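July 21, 2023. Mastmont bench, wrist unit trouble again.

OK so the tracking dropped out on us again today, and this time I got it in the log! We were doing the can-and-tray task with the glove and the forearm unit on, same routine as all week, and at sample 763 the wrist pose just froze. The hand data kept coming, so the screen looked fine (that's the nasty part) and we went on to 855 before Ronja spotted that the plot had gone flat. All of that stretch is junk and I've marked it bad.
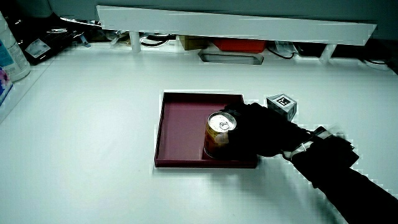
My first guess was the marker cube, that we'd nudged it or blocked it with the arm, but the cube pose is steady the whole way through. Ronja thinks the strap is creeping and letting the unit tug on its own connector, and I'm coming around to that. I wiggled the plug by hand afterwards and got the same freeze 2 times. Zewditu says the Hustilley rig did exactly this back in December and they ended up swapping the lead.

Worse, the arm replay script doesn't care! It takes a frozen pose as a good one and would happily drive on it. So no replays from today's files, please, until I've put in a stop for any pose that sits still longer than 18 frames. New lead is on order from Remenberg.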